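The Open Case: Inside Desktops, Up Close

Posted 6/11/22 by Obed Aryee
Gallery: Hardware / Boards and Memory

I love the inside of a desktop computer. I have loved it since I was a kid with a borrowed screwdriver and a beige tower my uncle had given up on, and I still get the same little jolt when the side panel comes away and there's a whole green city in there, with streets and towers and parking lots. People spend years with one of these machines under the desk and never once look in! So this page is for looking in.

It's a gallery with one picture for now, and I've written more around it than I meant to. The notes are grouped by part, a line or two each (well, sometimes five or six), and you can read them in any order. More pictures go up as I sort through them.

MEMORY

Start with memory if you've never touched anything inside a computer. It's the friendliest part in the whole case. A stick of desktop RAM weighs almost nothing, it comes out without a single screw, and you can see exactly where it goes. I've taught cousins, neighbors and one very nervous retired dentist to swap it, and every one of them wanted to do it again right away.

The blue ones are my favorites. Modern sticks tend to hide under metal jackets with stripes and lights, and some of those are beautiful, but a bare module shows you what it is: a strip of board with little black chips along it and a thin gold edge. I could look at that gold edge all day.

Handle them by the ends or the long top side and keep your fingers off the contacts. I touch bare metal on the case first, every time, even when I've just done it.

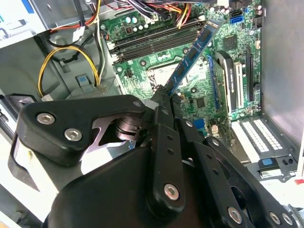 The slots deserve a good look too. A row of them side by side is one of the neatest pieces of order on any board, all those long narrow channels running parallel with a latch at the end. The latches have a wonderful feel. On the older boards I work with you open them outward, line up the notch in the stick with the ridge in the slot, and press down until the latches swing in and click. It takes more push than you'd think! Most first-timers stop halfway, and then the machine beeps at them.

If you only have two sticks and four slots, check the manual before picking. Some makers color the pairs and some don't, and I have seen both ways of numbering them on boards from the same year.

THE SOCKET

The processor's spot is easy to find — a square with a metal frame that holds the chip down. I get asked about this part more than any other. Lots of people assume the processor must be enormous, and then they see how small the square is and lean in closer.

I don't open sockets on a demo day. The retention frame and the lever are sturdy enough, but what's underneath can be ruined by one careless sleeve, and I've paid for that lesson once already (a good board, too, and I'd had it for all of an afternoon). Looking is free, though, and there's plenty to see from above.

THE LITTLE CANS

Capacitors! The cylindrical kind with the silvery tops, standing in clusters like water tanks on a roof. On old boards I go over them with a flashlight before anything else. The tops should be flat. If one is domed or has crusty brown stuff on it, that board gets a tag and goes to the repair shelf.

I once brought home a box of boards from a clearance in March and went through every can on every one of them, sitting on the floor with a cup of tea going cold beside me. It was a great evening.

SMALL STUFF AND TRACES

Get your face close and a board stops being a flat green thing. There are parts in there smaller than a grain of rice, laid out in rows, and between them run the traces, the fine lines that carry everything from one place to another. Follow one with your eye and see where it goes. Sometimes it ducks through to another layer and you lose it, and sometimes you can trace it right across to a square black chip with legs so fine they look combed.

Lighting helps a lot. Straight from above gives glare on the solder. A desk lamp set low and off to one side brings up the traces and the tiny printed labels, and it makes even the dullest office machine look like an aerial photo.

DUST

I have to mention it. Short bursts of air, outdoors, holding the fan blades still with a finger or a pencil. Leave the household vacuum in the closet. A soft paintbrush gets into the corners by the slots, and I keep one just for that, with a strip of blue tape around the handle so it doesn't wander off to the paint shelf.

MY SORTING SYSTEM, FOR THE PEOPLE WHO ASKED

Loose sticks go into anti-static bags, and the bags go into a drawer by type, then by size. I tested and labeled 517 modules last winter, which sounds like a chore, and I enjoyed nearly every minute. Each bag gets a slip with the type, the size, the date it passed and my initials. Anything that throws even one error goes in the red tray, and the red tray gets made into keychains and holiday ornaments. They look terrific on a tree.

The database behind the drawer is a plain spreadsheet that has grown to over 2000 rows, boards and cards and cables included. I've been told there is software for this. I like my spreadsheet.

A testing run takes me 30 minutes per pair if all goes well, and I usually leave the bigger ones overnight.

COMING NEXT

Power supplies (from the outside only, please, they stay closed on my bench), a whole set on heatsinks, and a page of nothing but connectors, which I'm already too excited about. I've also been promised a look inside a pair of old sound workstations, and I'm hoping for some really odd expansion cards.

If you have a case you've never opened, unplug it, lay it on its side on a table with good light and take the panel off this weekend. Write and tell me what color your board is. I've had green, blue, red, a brown I can only call gravy, and one black one with gold traces that I still think about.

— Obed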